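Storing old truck brochures and spec sheets
Paper & Ephemera board, page 4

kgrewal
Sorting dealer literature this month. Sheets first, then magazines. Lidded plastic box or upright files?

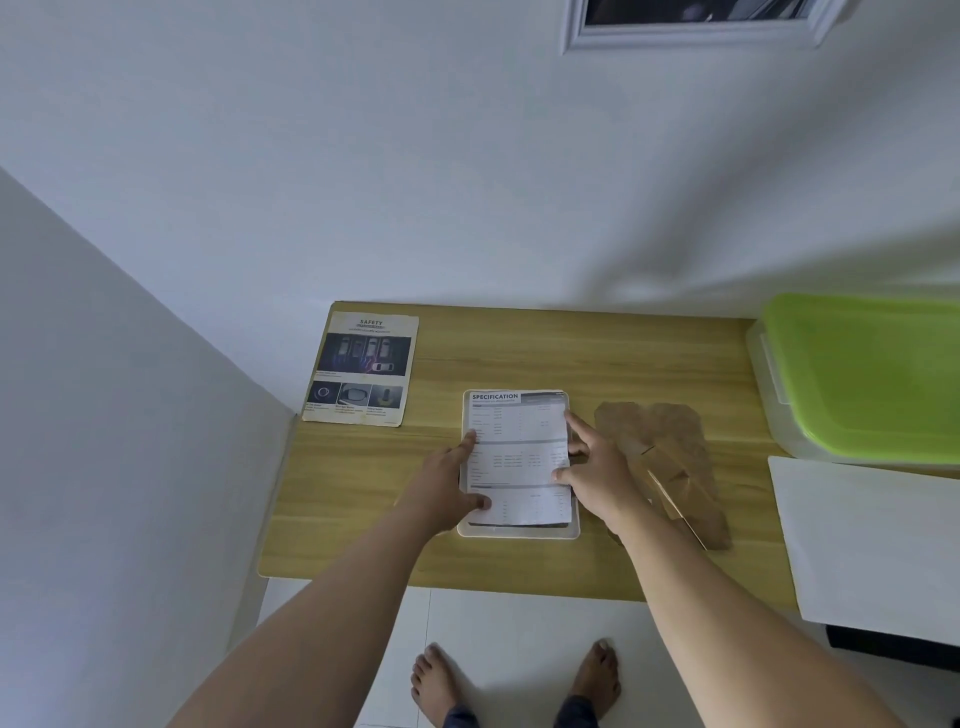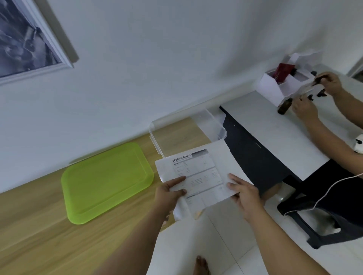
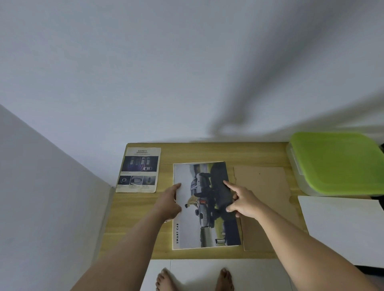

Upright files bow thin stock within a year. I would store everything flat, largest at the bottom. The box with the lime-green lid is my candidate, if the SMART CAB magazine fits without bending.

haner518
Flat, yes. Sealed, no. A tight lid holds humidity.

kgrewal
Humidity here is stable. Dust is the bigger problem.

G. Gill
Disagree with haner518. Add a silica pack and close it. Keep brown paper and cardboard out unless they are acid-free.

haner518
Silica packs saturate. Check it in March and report back.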